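Lesezeit: 3 Minuten

Zwischenbericht an die Förderstelle, Projekt »Fluslow«, Stand April

Sie hatten um eine offene Einschätzung gebeten, ob das Vorhaben im bewilligten Rahmen zu Ende geführt werden kann. Meine Antwort lautet: vermutlich ja, aber mit einem schmaleren Ergebnis als im Antrag beschrieben. Ich halte das für vertretbar, bin aber von einigen der bisherigen Erfolgsmeldungen weniger überzeugt als meine Vorgängerin.

Zur Erinnerung: Fluslow soll die Mitgliederzeitschrift der früheren Kleingartenkolonie Nolari erschließen und ein Register der dort genannten Obstsorten anlegen. Die Hefte beginnen 1953. Im Antrag war von einem lückenlosen Bestand die Rede. Nach Durchsicht der Kartons liegen uns 139 Hefte vor, davon sind 107 vollständig lesbar. Beim Rest fehlen Seiten, oder das Papier hat im Keller so gelitten, dass man den Satzspiegel nur noch errät. Ob die fehlenden Nummern je auftauchen, weiß ich nicht. Zusagen von Altmitgliedern gab es reichlich, geliefert wurde bisher ein einziger Umschlag mit Kassenzetteln.

Die Texterkennung durch die Firma Potton ist abgeschlossen. Das Angebot versprach eine Trefferquote von »bis zu 100 Prozent«, und ich würde diese Formulierung künftig in keinem Vertrag mehr akzeptieren. In den Jahrgängen mit sauberem Druck ist das Ergebnis brauchbar. Bei den hektografierten Heften wird aus dem Gravensteiner zuverlässig ein »Grabensteiger«, und die Pflaumen sind im Rohtext fast durchgehend verloren. Die Nachbesserung haben wir angemahnt. Potton verweist auf die Vorlagenqualität, die der Firma allerdings vor Angebotsabgabe bekannt war.

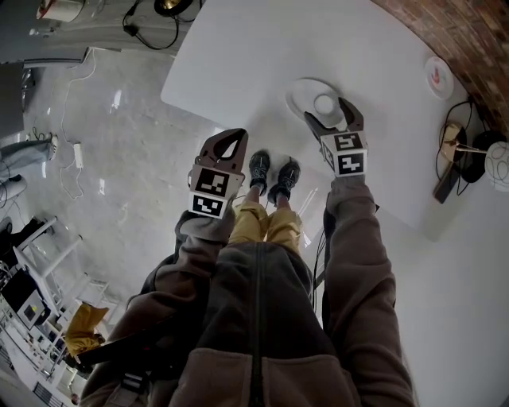 Jinfeng Ren hat deshalb begonnen, die Sortennamen von Hand gegenzulesen. Das geht langsam, liefert aber die ersten Einträge, denen ich traue. Strittig bleibt die Zuordnung der Lokalnamen. Die »Luo«, in mehreren Leserbriefen als späte Kochbirne gelobt, führen wir vorerst als eigene Sorte. Ich bin nicht sicher, dass es sie gegeben hat. Es kann ebenso gut der Hausname einer bekannten Birne sein, und die Beschreibungen widersprechen sich schon bei der Schalenfarbe.

Zum Lesenachmittag am Sonntag: Der Saal war gut besetzt, die Stimmung freundlich. Im Entwurf der Pressemitteilung stand, das Projekt habe »das Gartenwissen einer Generation gerettet«. Den Satz habe ich gestrichen. Neue Hefte oder belastbare Hinweise kamen an dem Nachmittag nicht zusammen, dafür viele Rezepte.

Mittel: Personal- und Sachkosten liegen im Plan. Der Posten für säurefreie Mappen ist überzogen, was wir aus dem nicht abgerufenen Reisebudget decken möchten. Den Antrag auf Umwidmung lege ich bei und bitte um Bescheid vor der nächsten Bestellung.

Ferner bitte ich darum, das Online-Portal aus den Pflichtleistungen zu nehmen. Eine durchsuchbare Datei mit dem geprüften Register wäre bis Projektende machbar. Ein Portal auf Grundlage des jetzigen Rohtextes würde Fehler verbreiten, die später niemand mehr einfängt. Die Kartons mit den beschädigten Heften bleiben bis zu Ihrer Entscheidung verschlossen im Lager.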